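Cutting our heating oil use, one winter on

We moved to Pinmont in October with an oil boiler, a half-full tank and no real idea how much either would cost us. The house is stone, on a slope, and it catches the wind on two sides. I have been trying to bring our carbon footprint down for a few years now and the heating was always going to be the biggest part of it, so I put the car and the food shopping to one side and started there.

The first thing I did was write down the tank level every morning at seven. It is dull, but it showed me that we were burning oil overnight when everyone was in bed. The timer had been left on constant by whoever had the house before us. I set it to go off at ten and come back on at half past five, and the daily drop in the tank got smaller that same week.
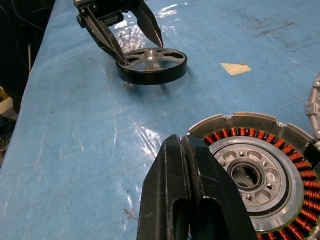

Draughts

After the timer I went after the draughts. The worst ones were the letterbox, the loft hatch and the gap under the back door. I bought brush strip and foam tape and did all 3 in an afternoon. The loft hatch needed doing twice because the first tape I used was too thick and the hatch wouldn't sit flat.

The chimney in the front room took longer. We don't light a fire in there, so I fitted a wool plug on a stick, which you push up the flue and take out again if you ever want it. The room stopped smelling of soot as well.

Loft insulation was the next job. There was old stuff up there, squashed flat and missing altogether over the bathroom. I got a quote from Lendik to top it up and board a small area for the suitcases. They were in and out in a day. I would have done it myself, but the space under the eaves is tight and my knees are not good.
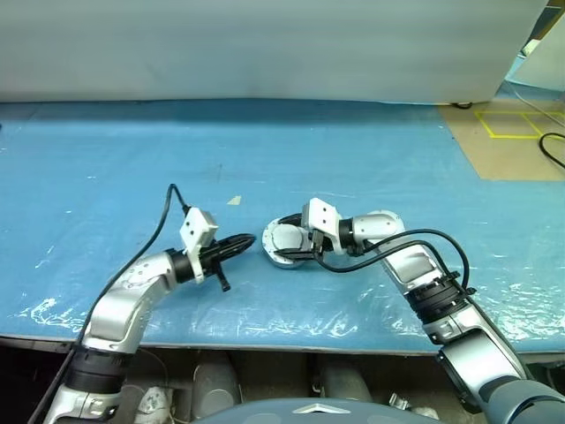

The quote also covered lagging the pipes, and I'm glad I said yes to that. One long run of hot pipe goes through the unheated porch, and it had been warming the coats and not much else.

By the end of the winter we had used 2000 litres. I had braced myself for a fair bit more, going by what the neighbours on the same lane get through. I turned the thermostat down a degree in February too, so I can't say which change did the most.

Next on the list is the boiler itself, which is 20 years old. I have asked for a heat pump survey and the wait is 11 weeks. Until then I'll carry on with the tank readings, and I want to look at the radiator in the hall, which never gets warm at the bottom.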